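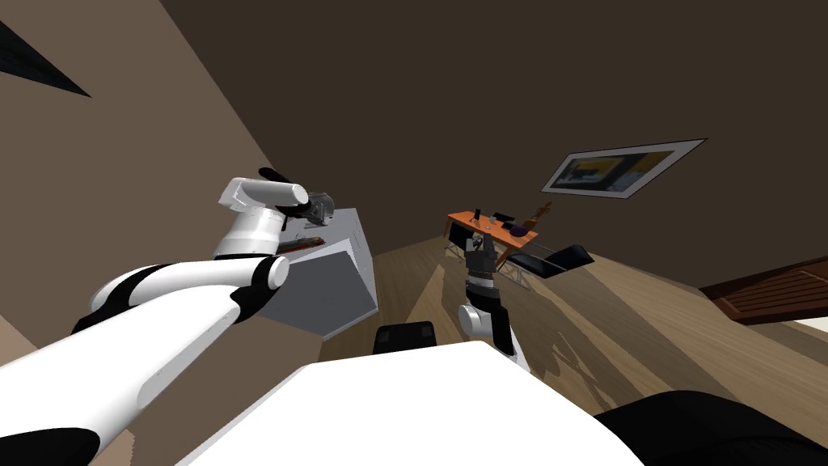

The Undholm precedence dispute was a quarrel between the two households of the president of Kilov over who should be seated nearer the head of the table at state dinners. It began when the president's former wife, who had kept her rooms in Undholm Palace under the divorce settlement, published a memoir in which she referred to herself as "the senior lady" 95 times.

The president's office replied that the title did not exist. The sitting first lady's office replied that it did, and that she held it. Both statements were issued on the same letterhead, four minutes apart.

Relations worsened in September, when a dinner for 200 guests at Tundusard was delayed until 11 p.m. while place cards were moved, moved back and, in one case, eaten. The foreign minister of Mollah, seated between the two women as a precaution, later described the soup as excellent and declined further comment.

The matter was settled by the introduction of a round table, at a cost of 800 crowns. Both households claimed victory. The memoir went through 4 printings, the last with a new chapter on furniture.

See also: Palace of Undholm; Tundusard dinners; Orders of precedence in Kilov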